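Filed under: Film / Opinion

Leave the Lights Off Until the Credits End

I saw Flekness on a Friday night with 11 other people in the theater. By the time the second name came up on the screen, the house lights were on at full power and a kid with a broom was standing at the end of my row. The last shot of that movie is a man sitting in a parked car, and the director, Sherif Shehata, plainly wants you to sit there with him for a while. I got four seconds.

The credits are part of the movie. Somebody picked that music and decided how long the black would hold before the first name. In Flekness the sound of the car engine keeps going under the titles for a good while, and then it stops. I only know this from watching it again at home. In the theater it was buried under people looking for their coats.

I know the argument on the other side. Theaters run on tight schedules, and a 735 show can't start late because a few of us want to read who did the catering. My friend Cormac Hayes managed a screen for 5 years and he says the cleaning crew gets 19 minutes on a good night. Fine. Then drop two of the ads at the front. I sat through the same truck commercial twice before Flekness, and I would have traded both for a quiet ending.

The big studios have made this worse. They trained audiences to stay for an extra scene, so now people treat the credits as a waiting room. When Bavum came out, half the crowd stayed, talked the whole way through, and complained when there was nothing at the end. A slow, sad movie like Vandenberghe gets the opposite treatment. Everyone is in the aisle before the last line has landed.

I don't expect people to sit still if they don't want to. Leave if you have a babysitter waiting. But keep the room dark -- aisle lights are enough to walk by -- and let the ones who paid for the whole thing have it.
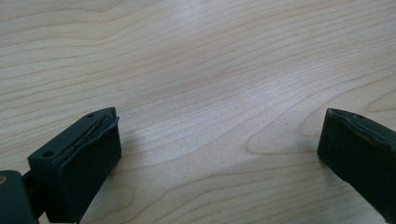 Streaming is no better, of course. The last time I watched Cudik at home, the picture shrank into a corner and a cooking show started counting down. I had to hunt for the remote to get my ending back, and by then the song was half over.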